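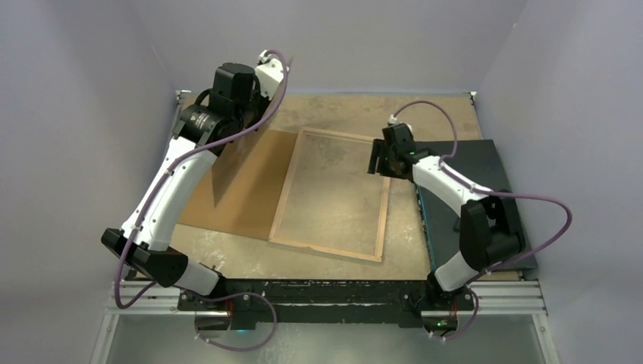

Frame, cardboard and the dark gray board on the stone-pattern table.

Aug 8, 2019

I have now read 6 different guides to putting a picture in a frame, and every one of them calls it a five-minute job. I don't believe a word of it. Lotte Mulder, whose print started all this, claims she once did a whole hallway in an afternoon. I have seen that hallway. Half the pictures have slid down behind their mats.

My complaint starts with the backing. The guides love "acid-free" this and "museum grade" that, and the small stack I priced at Bukley cost more than the frame did. For a museum, fine. Lotte's print is a map of Hurkside that she bought at a street fair, and it's going in a bathroom. Plain tan cardboard will hold it flat for as long as she stays interested in it, and I'd put that at two years. If it yellows, I'll cut another one.

Then there's the business of a sheet of white paper between the print and the cardboard. I used to skip this. Dario Greco talked me into it last October, and I still can't say I've seen a difference, but paper is cheap and I've run out of arguments. What the guides leave out is how badly paper behaves once you pick it up. Hold a big sheet by one edge and the rest of it flops over and puts a crease wherever it likes.

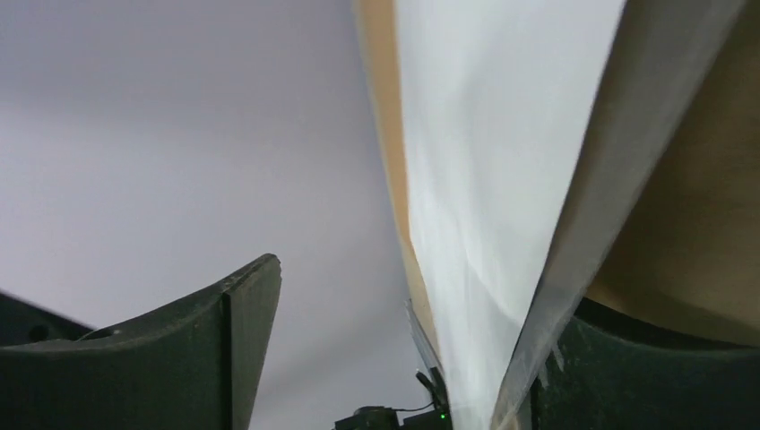 People will tell you a crease in the lining doesn't matter because it's hidden. I'm not so sure. On a thin print, with light coming from the side, I think a hard fold can show through as a faint line, and then you spend the rest of your life looking at the line. A soft ripple presses out under the backing. A sharp fold stays. So I take the soft ones as they come and swap the sheet for the sharp ones, and I keep the bad sheets for wrapping.

Two more things I've stopped believing in:

The special frame cloth. Fistia sells one, and I bought it, and it left more fluff on the glass than an old T-shirt does. It's now under the sink with the other cloths that were going to change everything.

Measuring twice. I measured the backing for Lotte's frame twice and got two numbers. These days I lay the frame on the cardboard, draw along the inside edge with a pencil and cut a hair inside the line. If it goes in with a little push, good. If you have to bend it, trim it, or it will bow and shove the print up against the glass.

I'll give the wooden frame some credit. I expected to hate it, being the sort of thing you find leaning against a wall at a yard sale, and the corners are tighter than on the one I paid 37 dollars for. No idea who made it. Viktória Mészáros thinks it should be painted. Viktória thinks everything should be painted, and she isn't getting near this one.

Still to sort out is the hanging. Lotte wants those sticky strips, and the package makes big promises about weight that I don't intend to test over a tile floor. I've told her a screw or nothing. She's thinking about it.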